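Keeping Contract Papers in Order at Home

Most consumer disputes turn on what you can show in writing. A few habits make a claim under a sales or service contract much easier to bring.

Save the terms on the day you buy. Sellers update their web pages, and the version that binds you is normally the one you agreed to. Print to PDF and put the seller's name first in the file name.

Keep the receipt, the order confirmation and the warranty card together. Thermal receipts fade, so copy them within 6 weeks.
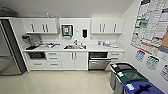 White cabinets with dark bar handles over a kitchenette counter.

If you buy from a seller in another country, look for the governing law clause and copy it onto the cover sheet. Consumer protections at home may still apply.

Complain in writing, even after a phone call. Give the order number, the defect and the remedy you want. Keep it under 200 words.

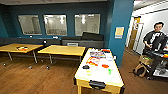
Teal walls, a gray sofa and yellow tables on a wooden floor.

A plain accordion file holds 400 sheets. Label the tabs by seller, and move expired contracts to the back each January.

Tips collected by Iman Bouzid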